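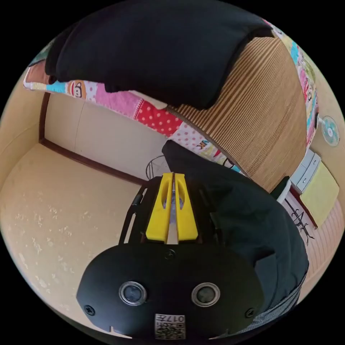 Clarkport Choral Union to restore town hall organ concerts

20 Apr 2025

The Clarkport Choral Union has confirmed that its series of lunchtime organ and choir concerts will return to the town hall after an absence of 11 years. The series was suspended when the instrument was judged unfit for public performance, and the choir has since given its concerts at St Bride's Church and the former grammar school.

Repairs to the organ began in January under the direction of Iñaki Ortuño, who has replaced the leather in both sets of bellows and cleaned 178 pipes in the swell division. The pedal reeds remain out of use and will be dealt with separately, once the cost has been agreed with the council.

The opening concert will be conducted by Dorothy Cropper, musical director of the Union. The programme includes two anthems by former members of the choir, a set of sea songs arranged for upper voices, and a new piece for organ and 35 singers by the composer Padmavathi Warrier. The work, entitled Flikilberg, was written for the town hall and lasts a little under a quarter of an hour. Sowmya Thampi will be the organist.

Mrs Cropper said: "Several of our present altos have never sung with this instrument. The older members remember it as loud and rather slow to speak, and we have had to allow for that in rehearsal."

The Alier Quartet will give the second concert in the series, joined by the soprano Ama Ayaaba. Details of later dates will be published when the hall's bookings for the autumn have been settled.

Admission to all concerts is free, with a retiring collection for the organ fund. Seats cannot be reserved. The side entrance in Mill Lane has level access, and large-print programmes may be requested from the town hall office.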